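Inicio El proyecto Informes Noticias Colabora Contacto

Informe de avance a la Fundación Sárközi
Programa de lectura en voz alta «Iris»
Periodo: de primavera a septiembre

Estimado Joscha Kuhlmann, estimados amigos de la Fundación:

Os escribo con la ventana abierta y el cuaderno de salidas delante, que ya tiene las tapas vencidas de tanto ir y venir en la furgoneta. Me pedisteis en la última llamada que el informe fuera breve y me temo que no lo va a ser del todo, pero prometo ir por orden y dejar las cuentas para el anexo, que os llegará aparte.

Como recordaréis, Iris empezó como una idea bastante modesta: llevar libros y lectores a los pueblos del valle donde ya no queda biblioteca abierta, y sentarse a leer con quien quisiera escuchar. Gracias a vuestra ayuda hemos pasado este semestre de las visitas sueltas a una ruta fija. Ahora son 13 los pueblos que reciben la furgoneta, con Paselari como punto de partida y Laltircombe como última parada, allá arriba, donde el camino se estrecha tanto que hay que entrar marcha atrás hasta la fuente.

Lo que hemos hecho

La ruta arrancó en primavera con un mes de retraso respecto al calendario que os presentamos. La furgoneta necesitó una reparación de frenos que no teníamos prevista y preferimos esperar. A cambio aprovechamos esas semanas para terminar el catálogo, que era una tarea ingrata y que llevábamos arrastrando desde el invierno. El fondo ha quedado en 3.000 ejemplares, todos con su ficha y su tejuelo, y por fin sabemos qué tenemos y dónde está. Entre las cajas aparecieron dos colecciones completas de cuentos populares que dábamos por perdidas, y una enciclopedia de apicultura que en Paselari se han ido pasando de casa en casa con verdadero entusiasmo.

Las sesiones de lectura duran una hora, aunque en la práctica se alargan, porque después viene la conversación y a esas alturas alguien ya ha puesto café. Leemos sobre todo relatos cortos. Al principio intentamos una novela por entregas y no funcionó: quien faltaba una tarde se perdía, le daba apuro preguntar y ya no volvía. Cambiamos el plan en mayo y la asistencia se recuperó enseguida. También hemos aprendido a leer más despacio y a llevar siempre algo de poesía en la bolsa, que en Laltircombe piden mucho y además se saben de memoria bastante más que nosotros.

El préstamo funciona con fichas de cartulina. Knut Rieger, que coordina la ruta conmigo, propuso en su día pasarlo todo a una aplicación, y lo probamos durante unas semanas, pero en la mitad de las paradas no hay cobertura y acabábamos apuntando dos veces lo mismo. Las fichas van bien. En total llevamos 500 préstamos desde que arrancó la ruta, un número que a nosotros nos alegra mucho y que esperamos superar con holgura en invierno, cuando anochece pronto y apetece más quedarse en casa con un libro.

Lo que nos ha costado más

No quiero pintaros un cuadro demasiado bonito. Los niños han venido poco. Habíamos pensado en ellos al preparar la sesión de las cinco de la tarde, y resulta que el autobús escolar llega más tarde de lo que nos habían dicho, de modo que cuando bajan ya estamos recogiendo. A partir de este mes movemos esa sesión a las seis en los pueblos donde nos es posible, y en los demás dejaremos un cajón de álbumes ilustrados en la tienda o en el bar, con permiso de sus dueños.

El segundo problema ha sido la letra. Muchos de los libros que nos donaron están impresos en un cuerpo tan pequeño que a los lectores mayores se les hace imposible. Hemos comprado un primer lote en letra grande con la partida de adquisiciones, y voló en dos visitas. Quisiéramos pediros permiso para trasladar a ese capítulo lo que ha sobrado de imprenta. Es una cantidad pequeña y la veréis desglosada en el anexo, pero sería muy bien recibida.

Y luego está el almacén de Paselari, que es seco y nos sale barato, pero donde en julio no se puede trabajar después de las doce. Hemos puesto unas lonas en el tragaluz y algo ha mejorado — lo suficiente para que las colas de los lomos antiguos no sufran.

Algunas alegrías

Me permito contaros una. En una de las paradas de la parte alta, una mujer que llevaba meses escuchando desde la puerta, sin sentarse, trajo una tarde un cuaderno con las recetas y los refranes de su madre, y preguntó si aquello se podía leer también. Se leyó entero. Desde entonces reservamos el final de cada sesión para lo que la gente quiera traer: cartas, coplas, un recorte de periódico, la letra de una canción. De ahí está saliendo casi sin querer una pequeña antología del valle que nos gustaría imprimir el año que viene, si las fuerzas y el presupuesto acompañan.

Knut ha empezado además a grabar algunas de estas lecturas, siempre con autorización por escrito, para las personas que ya no pueden salir de casa. Todavía son pocas y el sonido es mejorable, pero las recibimos de vuelta con peticiones, y eso dice mucho.

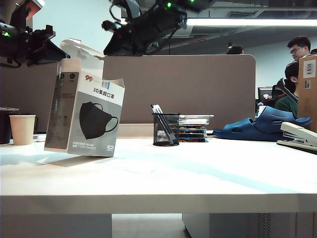

Próximos pasos

Hasta el final del año queremos consolidar los nuevos horarios, completar la sección de letra grande y formar a dos lectores más, para que la ruta no dependa de que Knut y yo estemos siempre sanos. En invierno dejaremos Laltircombe para las mañanas, por el hielo del camino.

Os esperamos cuando queráis acompañarnos una tarde. Avisadnos con unos días y os guardamos sitio en la furgoneta, que va justa de plazas pero se va bien.

Con todo nuestro agradecimiento,

La coordinación de Iris
Paselari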